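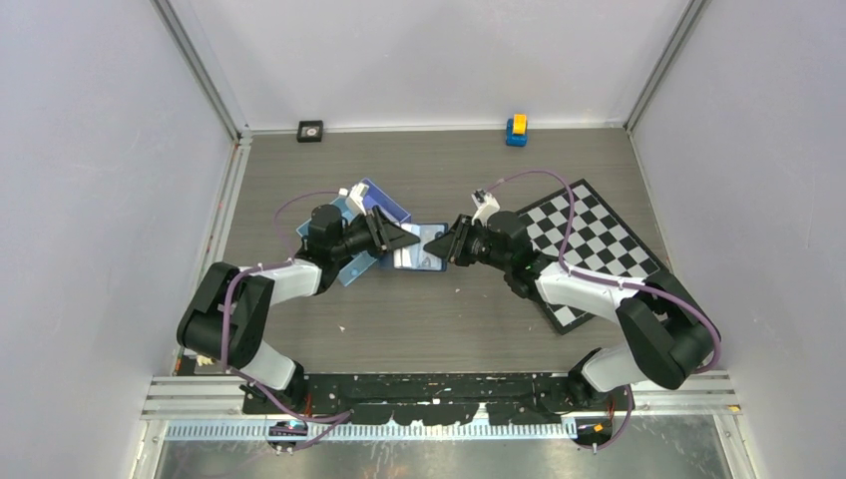

Both arms over the grey table.

2018-11-20

Home late, feet like ice, voice gone, and I'm still too wound up to sleep, so I may as well write it down. Olberg are through! Through to the next round of the Stollarer Cup, at home, under the lights, against a Skaveo side that hadn't lost since August and didn't look much like losing for the first half hour either.

I nearly didn't go. It had rained all afternoon and I was sure the pitch wouldn't pass, then the club put a message up at teatime saying the game was on and I was out of the door with half a sandwich in my hand. Got the earlier bus, stood in my usual spot by the corner flag on the Swati Road side, where the roof leaks but you can hear everything the back four shout at each other.

Skaveo were quick. They kept hitting it long into the channel behind our left back (lovely passes, I have to say, even on that surface) and their number nine had a header that came back off the bar so hard it went out for a throw. We couldn't string anything together. Our midfield kept dropping deeper and deeper until the two lads up front may as well have been in another town. I was happy to get in level at the break and I think the players were too, the way they jogged off.

The crowd was given out as 233, which got a cheer. It's a ground for 1,000 and there were gaps all along the far side, but what a noise we made! The drum was back as well. I've missed the drum. 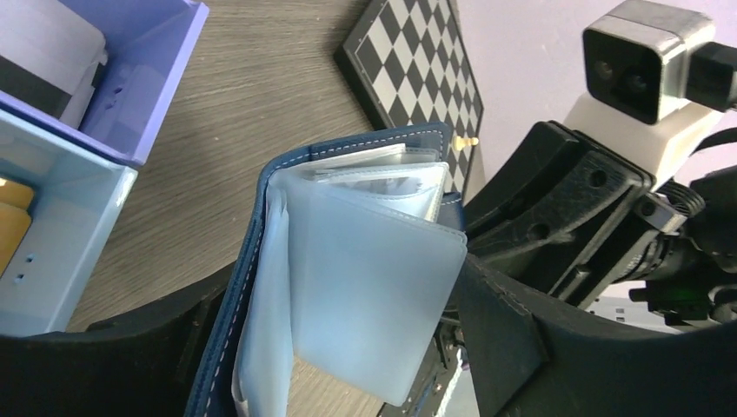
## Second half

Different team. We pushed the full backs up, moved the captain out of the middle and on to the right, and suddenly they had to think about us for a change. The goal came in the 67th minute, and I want to get it down properly while it's fresh. Throw on the right, flicked on at the near post, half cleared to the edge of the box, and our young sub just leaned back and caught it on the volley. I thought it was going over the fence and into the allotments. It dipped! In off the underside of the bar, keeper rooted, and I was hugging a man in a green bobble hat I'd never spoken to before.

After that it was all hands. Skaveo threw everything forward, their centre half played as an extra striker, and our keeper made a save low to his left that I'd put up with anything I've seen at this level. Then, deep in added time, they left one man back, we broke, and it was 2-0 with practically the last kick. I've no idea who squared it. I was already jumping.

The players came right over to our side at the end, mud up to the knees. Missed the bus, walked back by the river, didn't mind a bit.
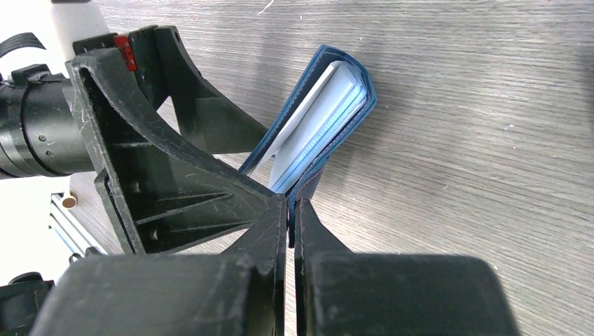
Blue cover, held upright.

Draw for the next round is still to come. I'd love another home tie, though part of me fancies a long coach trip somewhere daft. Must dry my boots, must ring the dentist, must look out the thicker gloves before the next one.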